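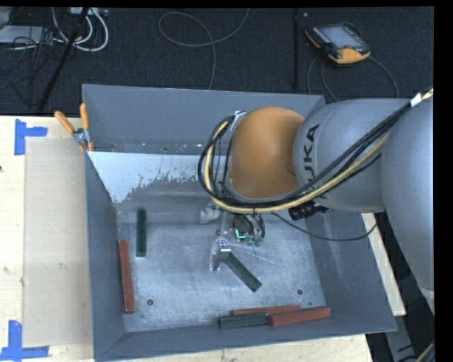

4. Installing and conditioning a new column

This section covers packed HPLC columns, 250 mm and shorter, used on the Ostodero bench system. It was revised by Ekene Omoregie on 28 January 2021 and replaces the two pages in the old binder. Where it disagrees with the leaflet in the column box, read both before you pick one. Leaflets are written to cover a whole product family and sometimes give advice that suits the sturdiest member of it.

4.1 Before you start

You need two open-end wrenches, a blank union, fresh mobile phase, a waste beaker, and the test certificate that shipped with the column. Check that the serial number on the certificate matches the one on the tube. We have received a mismatch, and the supplier's first answer was that it made no difference. It does.

Find out what solvent the column was shipped in. Reversed-phase columns usually come in acetonitrile and water. Normal-phase and many chiral columns come in a hexane and alcohol mix. If the leaflet doesn't say, call and ask. Do not guess from the smell.

CAUTION: Hexane and water do not mix. If the system last ran a buffered aqueous method, flush it with water to clear the salt, then with isopropanol, before any hexane goes in. Include the injector loop and the autosampler wash line. The "Quick Change" routine in the Jerken control software flushes the pump and the loop only, whatever its progress bar says.

4.2 Installing the column

1. Stop the pump and wait for the pressure reading to settle at zero. If it will not settle, the transducer needs zeroing. Don't carry on and subtract the difference in your head.

2. Fit the blank union where the column will go and run the shipping solvent through at 1 mL/min until the baseline is flat. Write down the pressure. You will want this number later, when somebody says the new column is blocked.

3. Stop the flow and remove the union. Remove the column end plugs and keep them in the box.

4. Find the flow arrow on the label. Connect the inlet only. Push the tubing fully into the port before tightening the nut, or you will leave a gap that broadens every peak you ever record on it.

5. Point the outlet into the waste beaker and start the pump at 0.2 mL/min. Let it drip until there are no bubbles.

6. Stop the pump, connect the outlet to the detector, and restart at 0.2 mL/min. Raise the flow in small steps.

NOTE: "Universal" finger-tight fittings fit most ports. Most is the word to watch. The port depth on Imdale columns is different from the depth on Xie columns, and a ferrule already set on one should not be moved to the other.

4.3 Conditioning

7. Change over to your mobile phase at half the working flow rate. If it contains buffer, go through the same mix without buffer first.

8. Run for 30 minutes at the working flow. For chiral phases, or any method with an additive such as diethylamine or trifluoroacetic acid, run for longer and judge by retention times. A flat baseline only tells you the detector is happy.

9. Inject the test mix from the certificate, using the conditions on the certificate. Repeat until two injections in a row agree.

CAUTION: Do not run coated polysaccharide columns with THF, chloroform, dichloromethane, or ethyl acetate, even as the sample solvent. Immobilized versions usually tolerate these. Check which one you have. The product names can be very close.

4.4 Reading the test result

Compare your plate count with the certificate, and expect yours to be lower. The maker's figure comes from a system with very little extra volume, probably tuned for the purpose. A modest shortfall is normal. If you measure 2154 plates on a column certified at several times that, remake the inlet connection before blaming the packing.

Be careful with claims that one brand is a drop-in replacement for another. They are normally backed by a few well-chosen separations. Run your own critical pair on both columns, with the same batch of mobile phase, and keep the old column until the results are in.

Record the serial number, starting pressure, plate count, and tailing factor in the column log. If the pressure later climbs and stays up, go to section 8.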